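Ruddock Matt Table Paint, 300 ml tin
Colour: Ciltbridge Stone

We've wanted a proper flat finish for tired furniture for ages, and this is the one we keep going back to! Ruddock dries to a soft, chalky matt that takes the glare off an old table and makes a scratched top feel cared for again. Ismail Tahiri mixes the colours himself, and Stone took him 274 test pots before he was happy with it (we liked number 40, but there's no arguing with him).

It goes on beautifully with a small foam roller. Two thin coats will do most tops, three if you're going over something dark.
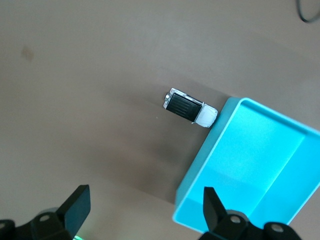
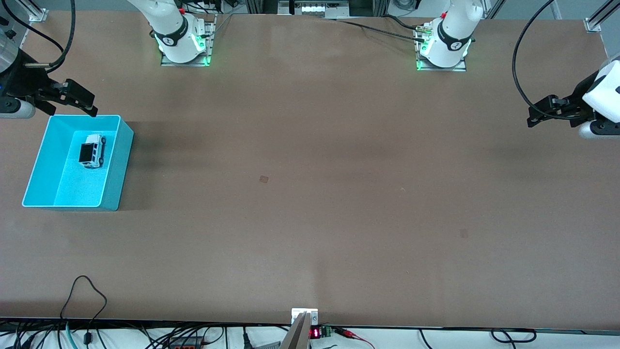
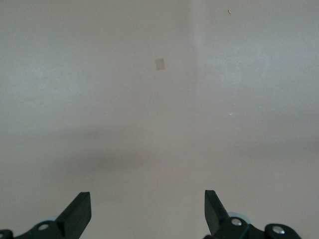
Leave 2 hours between coats, longer in a cold shed. Give the surface a light rub with fine paper before the last one and wipe off every bit of dust – it's dull work but you'll feel the difference under your hand. For desks and kitchen tables we'd add Didis Clear Wax on top once the paint has had 3 days to harden.

Bare wood, old varnish and most painted furniture are all fine. Shiny plastic needs the Emus primer first.

Also in this range: Ciltbridge Moss, Ciltbridge Slate and a lovely warm Oat that comes back in August. Sample pots are available in every colour. Brushes and rollers wash out in warm soapy water.

Order before 2 pm for same-day posting.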